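Eltby pupils send their robots to bed in Giten final

A simulated bedroom, a basketball and a very patient team: the Eltby coding club is through to the last round of the Giten Challenge. 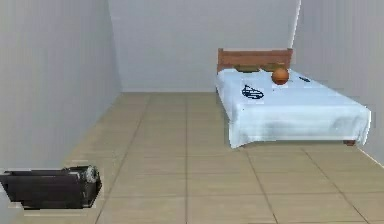

Do you need to own a robot to enter the Giten Challenge?
Any school club with a few ordinary computers can take part, as the whole contest runs in simulation and the software is free to entrants.

The after-school club at Eltby has spent most of the spring term inside one small virtual bedroom with a tiled floor and a double bed, and its members couldn't be happier about it. Their task for the final is called Tidy Up. A robot has to find its way into the room, work out where the ball is, lift it off the bed and carry it back to the doorway, all without anyone touching the controls.

It sounds like a job for a five-year-old, and the club thought so too when the rules came out. Then they tried it! The first version of their program drove straight at the back wall and stayed there, wheels turning, until the clock ran out. The second got as far as the bed and then went round and round the room (the younger members liked this one best and asked to keep a copy).

Progress came in March, when the team split the job into smaller pieces. One group took on steering, another worked on spotting the ball, and a third wrote the part that decides what to do when things go wrong, which they say has been the most fun of all. Each attempt is scored out of 200, with points for finding the ball, for picking it up cleanly and for getting back in good time. Bump the furniture and you start losing them again.

The club's best run in the qualifying round scored 98. That may sound modest, but it was enough to put Eltby among the 13 teams going forward, and it was their first year of entering. They heard the news halfway through a session, and very little coding was done after that.

For the final the organisers will change the room between runs, so a program that has simply learned one route by heart won't get far. The ball may be moved, and the robot may start from a different spot. Club members have been setting each other nasty little layouts at lunchtime to get ready, and there is now a fierce rivalry over who can build the most awkward one.

The team calls its robot Cumow. The name was put together from suggestions drawn out of a pencil case, and it has stuck so firmly that there is a Cumow poster on the computer room door and talk of a Cumow cake if the final goes well.

Teams will run their programs live over a video link from their own schools, with families welcome to come along and watch on the big screen in the hall. Eltby's slot begins at 2 pm. The winning club receives the Farías Cup, and every finalist gets to keep using the simulator next year.

Whatever happens, the club already has plans for the summer term. They'd like to try a kitchen next, and new members from any year group can join by leaving their name at the school office. You don't need to have written a line of code before, and there is still room at the back table.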